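Visit report: the Drurkidico open afternoon at Bråten

We went up to Bråten in October for the open afternoon of the Drurkidico project. Our group has been trying to get a hand with fingers to do the sorting job we now do with suction cups, and we wanted to see how they collect their training data before we buy anything.

The bus from Ruken leaves at 1 p.m. and stops outside the gate. Sign-in was slow, and we missed most of the first talk. The slides were handed out on paper afterward, so not much was lost.

The talk was on their latest result. They train one policy for pick-and-place from demonstrations, and the question was how many demonstrations are worth recording. They started with 100 and got a policy that reached the right place but often closed the fingers too early. With 361 it was much better. Then they went back and picked 168 out of the 361, keeping only those where the hand paused over the object before closing, and trained again from scratch. The smaller set did as well as the full one on the objects they tested. The test set was 13 objects – small, in my view, and all of them light. The speaker agreed that heavier parts were still open.

I asked how the 168 were chosen. It was done by hand, by two people watching recordings separately and comparing lists. They have a script that finds the pause from joint speeds, but it misses short ones. The script will be released with the paper. The recordings will not, at least for now.

Coffee was in the corridor. Prestel had a table there with cable guides and connectors, and we took a price list. Their flat cable guide would fit our second cell, though the lead time is long.

After coffee we went into the lab in two groups. 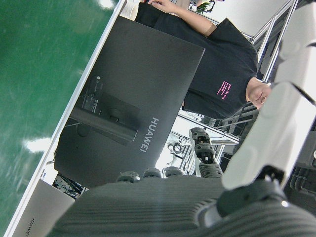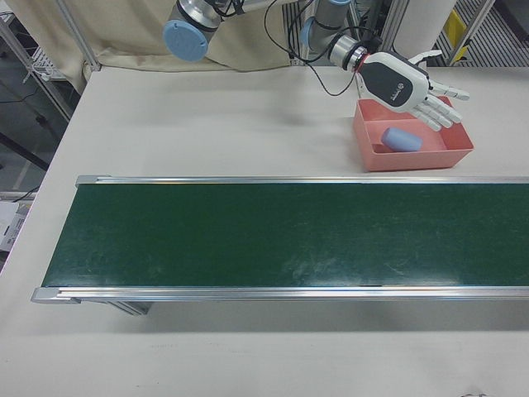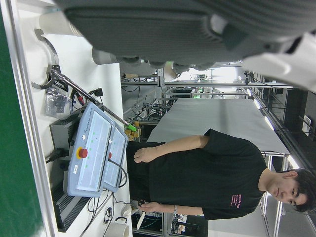 Our own cell has a problem that their method may help with. We lose most picks in the last few inches, when the suction cup comes down at a slight angle and pushes the part away. A hand held palm-down over a shallow divided tray, like the one at the conveyor with the light blue cylinder in it, has the same last few inches to get right, and the tray walls leave less room for the fingers. If the pause is what makes a demonstration useful, we can record for it on purpose and skip the sorting afterward. I would start with one tray and two part shapes.

Things to follow up: ask for the script when it is out, send the Drurkidico group our part drawings, and check whether our arm controller logs joint speeds at a high enough rate. The return bus was at 5:40 and full – next time we take the car.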